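Fliteo hand gripper: pictures from the Norkside bench

Page updated 28 October 2024

On this page I collect pictures from our work with the Fliteo hand gripper, together with a short report about the fault we had with it in May. Several people wrote to me and asked what was wrong with the fingers, so I try to explain it slowly and in order. My English is not perfect, please be patient with me.

The fault was simple to see and difficult to find. The gripper closed on a small part, the readout said that the grip was good, and then the part slipped down after a moment. It did not happen every time. On some days we had no drop at all, and on other days we had 5 drops before lunch. We keep a log for each tool, and the log of this one became quite long.

First we suspected the motor, and we changed it. The drops continued. Then we suspected the program Du, which decides how strongly the fingers press. We put the old version back and the drops continued also with the old version. This cost us two weeks, and I am a little ashamed of it, because during this time we looked very little at the fingers themselves.

The real cause was in the joint between the left finger pad and its bracket. The screws had become loose in the plastic, only a little, so you could not feel it with the hand when the gripper was open. When the fingers pressed, the left pad turned outward by a very small angle. The part was then held only at one corner of the pad. The position sensor sits on the motor side and it knows nothing about this angle, therefore the readout was always satisfied.
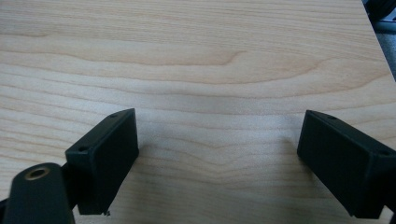 Fingers open over the bench top, with the wood grain well visible in the gap. The pads are matte black, with two small holes in each sloped top, and the left one has a tiny ragged bit of material at its lower end.

Grokska wrote to us that they had the same slipping on their own gripper and had blamed the rubber on the parts, and they asked if tightening the screws would be enough. For us it was not enough. We tightened them and the drops stopped for 3 days, then they came back. The thread in the plastic was already worn, and a worn thread does not hold a screw for long. We had to print the pad new and put a metal insert in the place where the screw goes.

After the repair we ran a test of 3,000 closings with the same small part, and there was no drop. I do not say that the problem is gone for ever. The plastic is still plastic, and the load on the joint is the same as before.

We also changed some habits at Norkside:

The screws of both pads are checked every Monday morning, before the first run.

With the gripper closed on a test block, we push each pad sideways by hand. If it moves, the tool goes out of use until it is repaired.

Burrs and small fragments on a pad are cut away before a run. They did not cause this fault, but they can mark a soft part.

No one holds a hand under a closed gripper, also when the readout says that the grip is good. In May a part fell on the table and not on a finger, and this was luck.

If you have the same gripper and you see the same slipping, please write to me which screws you use and how long they stayed tight. I will add the answers to this page when I have time.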